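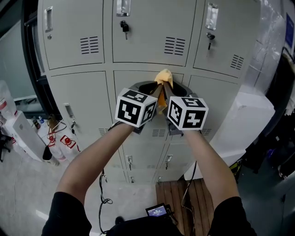 Hildale Celebrity News Club
Minutes of the monthly meeting, Sunday, April 6, 2025

Present: Cheuk-hei Poon (chair), Lok-yiu Wu (minutes), Li, Tuvik, and 17 members.
Apologies: none received.

The meeting opened at 2 p.m. The minutes of the last meeting were approved with one correction: the podcast episode on the Stoka divorce ran in two parts, and the minutes said three.

Newsletter
Cheuk-hei reported that the last issue went out to 500 subscribers. There were two complaints, both about the item on the singer Stoka and her former drummer. The item said they were back together. The only source was a fan account, and Stoka's publicist has since said they are writing songs and nothing more. Agreed to run a correction on page one of the next issue, in the same size type as the original item.

Tuvik asked if fan accounts should be used at all. Li said they are often first and often right, and that dropping them would leave the tour pages thin. After some discussion it was agreed that a fan account can be used for dates, venues and set lists. Anything on relationships, health or money needs a second source that is not a fan account. Passed, 14 to 4, with the rest not voting.

Court stories
Lok-yiu raised the coverage of court cases. Two drafts last month used the word "convicted" where the person had only been charged. Both were caught before printing. Writers are to copy the wording from the court record and put the date of the record in the draft. Lok-yiu will check every court item before layout – this includes short items in the roundup.

Children of celebrities
Carried over from last time. Li's draft says we do not name a child under 18 unless the parents have done so in public themselves. Tuvik wanted school names left out in every case. Added to the draft. Approved as amended.

August awards night
The small room is booked. Cheuk-hei will ask about the big screen, as the sound dropped out twice last year. Prediction sheets to be handed in before the red carpet show starts. No late sheets. Li will bring the trophy back, it still needs last year's name put on it.

Any other business
A member asked for the old magazines in the back cupboard to be sorted by year. Tuvik and Li will make a start.
Newsletter copy is due to Lok-yiu one week before the next meeting.

Meeting closed at 4 p.m.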